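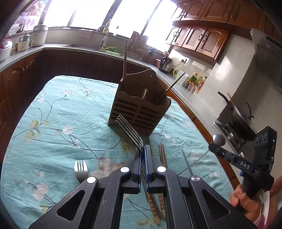
The woman who runs the kitchen at the Bevar boarding house in Utville did not want to be named for this piece. She said the house has her name on enough paperwork already. She agreed to talk about utensils, a subject on which she has opinions, and she kept working through most of the conversation.

She has cooked there for eleven years. Before that she worked the line at a cafeteria in Nadar, where everything was steel and came out of a bin. "You reached in and took what you got," she said. "If it was a ladle and you needed a spoon, you used the ladle."

At Bevar the utensils stay out where the boarders can reach them. The cooking and eating tools get sorted on the kitchen table, on top of the tablecloth, and then go back to their places. She does the sorting there because the counter is narrow and the table gets light from the window.

I asked why she keeps a wooden holder when so many kitchens have gone to drawer trays.

"A drawer is where things go to get lost," she said. "With the holder, I can see the spatula. I don't have to remember where I put the spatula."

The holder is slatted, and she would not buy one that wasn't. She had a solid crock for two years and gave it away. Water sat in the bottom of it and the ends of the chopsticks turned dark. "You couldn't see it until you pulled them out. Then you didn't want to eat with them." The one she uses now has a hole in the back panel so it can hang on a wall, but she has never hung it. She moves it too often.

Her order for filling it is fixed. The long spatula goes at the back. Short pieces go in the middle. Chopsticks go in last, and she likes to put them in as a bundle, all facing the same way.

"People drop them in one at a time and half of them are upside down," she said. "Then somebody grabs the eating end with their hand. I've told them. I tell every new person who moves in."

The chopsticks with the carved ends have helped. The carving is on the end you hold, ridged to look like bamboo, and she said even a boarder who is half asleep can feel which way is up. She bought them from a housewares shop called Grolta, which has since moved out of the neighborhood. She is not sure what she'll do when they wear out.

She keeps metal chopsticks too, but not in with the wooden ones. "They slide. You put them in a holder with wood and they go right to the bottom, and you're fishing around for them." Some of the boarders prefer them for noodles, which she does not understand. She uses wood for cooking and for eating both.

Forks are a separate matter. There is a large stainless steel one she considers a serving fork, and there are small ones for fruit. The small ones disappear. She used to look for them in the bedrooms and now she just waits. "They come back when somebody moves out," she said. "I open a desk and there's three of them."

I asked whether she had a rule about washing.

"Wood doesn't soak," she said. "That's the whole rule." She washes the wooden pieces first, while the water is clean, and stands them in the rack under the window. Metal can wait. She has nothing against dishwashers but the house doesn't have one, and she said she would not put the spatula in it anyway. Every September she rubs the wooden tools with mineral oil and leaves them overnight on newspaper. She picked September because that is when new boarders arrive, and she likes the kitchen to look cared for when they first see it.

The tablecloth came up because I asked whether she worried about stains. She said she chose a busy pattern on purpose. "With the branches and the flowers on it, a drop of soy sauce is nothing. On a white one you'd be changing it every day." She shook her head at the idea of a white tablecloth.

The rice cooker she called the most important thing in the room, and she did not care to say more about it. "It cooks rice," she said.

Toward the end I asked what she would tell someone setting up a first kitchen. She thought about it while she wiped down the counter by the sink.

"Get one good spatula," she said. "Long enough that your hand stays away from the pan. Get chopsticks that all match, so you're not hunting for pairs. And don't buy the set with everything in it. You'll use four things out of it and the rest will be in your way until you move."

Then she had vegetables to wash for dinner, and she asked me to push my chair in.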